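Limport Histach 18 Formaldehyde Monitor

The Histach 18 is a wall-mounted monitor for formaldehyde in indoor air. It is made for workshops, school stores, laboratories and other rooms where glued board, resins or preserved specimens are kept.

A small pump draws air across a replaceable sensor cartridge. Readings are shown on the front and saved to internal memory, which holds 2,000 entries before the oldest are overwritten. The alarm level can be set by the user and is locked with a four-digit code.

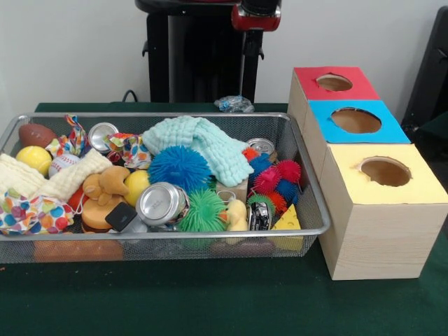 Wooden boxes with red, blue and yellow tops, next to a wire-mesh basket.

Fit the monitor at breathing height, away from doors, windows and heaters. Alcohol vapour and some cleaning sprays will give a false high reading — wait an hour after cleaning before you rely on the display.

Cartridges last 18 months from the date of opening. Order part 433 for the standard cartridge. The older Dixit cartridge does not fit this model.

Supplied with mains adaptor, wall bracket, one cartridge and printed instructions. The Stestar software for downloading readings is sold separately.

Price: £1,930 excluding VAT
Prices valid from 1 July 2018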